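Tirngate Two-Finger Gripper with Wrist Camera

Product group: grippers for light duty
Supplier: Eynon, Soston branch

Can a machine do small jobs in the house or on the shop floor yet? Some of them, we think, and pressing a button is a good place to begin. Many machines in a workshop, and not few in a kitchen, are started by a push button with a domed cap. The Tirngate gripper is made for customers who want to try such work before they spend money on something larger.

The fingers are dark, long and tapered. When they are closed, the two tips work together as one pressing point. The camera sits at the wrist and looks down past the fingers. 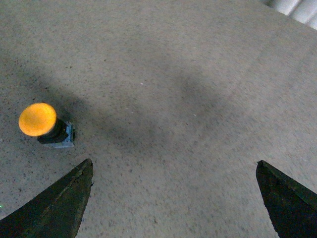 Orange button, fingers apart.

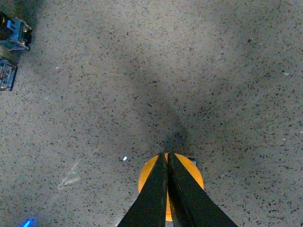
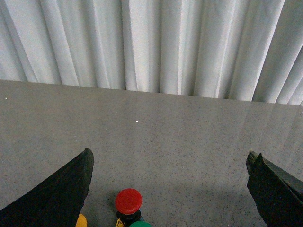

Red cap at the bottom, with green and yellow pieces near it.

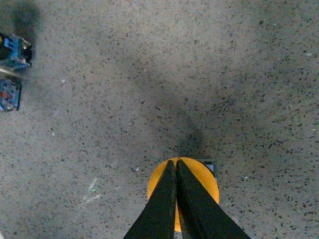

Fingers closed over the orange cap.

Please read the following before you order. The gripper does not decide anything by itself — your own program must find the button and choose the moment. We do not yet recommend it for folding clothes, for glassware, or for any emergency stop on a working machine.

Dilwyn Gethin of our test room advises a check of the finger screws after the first 1,000 presses, and then every 2,000. A spare pair of fingers is kept in stock under part number 237.

In the box: gripper, wrist camera, one cable, four screws, printed guide. The Purora control program is sold separately.

Delivery is from Soston. For questions about fitting, please write to Aileen Cabrera at the sales desk and mention order code 86.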